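Numow 400 Hydrogen Buffer Tank

Product code: NM-400
Availability: built to order
Made by Nastimero at our Prurley workshop

We get a lot of calls from people who have just ordered their first small electrolyzer and are wondering, quite reasonably, where all that hydrogen is supposed to go once it comes out the other end. The Numow 400 is the tank we usually talk to them about. It is a welded stainless steel vessel holding 400 liters, meant to sit between the electrolyzer and whatever comes next — a compressor, a fuel cell, a burner on a test bench — and to smooth out the bumps when one side runs faster than the other.

We have been rolling and welding pressure vessels for a good long while, mostly for dairies and paint makers, and we brought all of those habits with us. Every seam is welded by a person you can ask for by name, and every tank is leak tested with helium before it goes anywhere near a truck.
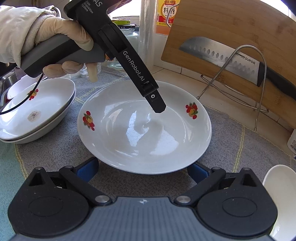 2 min read

The tank stands upright on 3 legs, with slotted feet so you can bolt it to a slab that isn't perfectly flat (and whose is?). You get 2 threaded ports low on the side, a relief valve connection on top, and a drain at the very bottom, set in a small dished sump so water doesn't linger. Empty, it weighs some 66 kilograms, so please plan on a hand truck and a friend.

Nisha Katiyar, our design lead, worked on the port layout together with El Idrissi, the installers who put in most of our tanks, and they talked us into moving the drain valve out from under the shell where a boot or a broom could catch it. We're very glad they did!

Included with each tank
Lifting eye, fitted
Drain valve
Nameplate and test certificate
Printed installation booklet

Sold separately
Relief valve, sized to your system
Pressure gauge
Outdoor weather cover

Orders placed now are scheduled for January. If you're unsure about sizing, send us your electrolyzer's data sheet and a rough sketch of the room, even one on the back of an envelope, and Nisha will write back with a suggestion.

Request a quote
Download the drawing
Page updated Nov 12, 2019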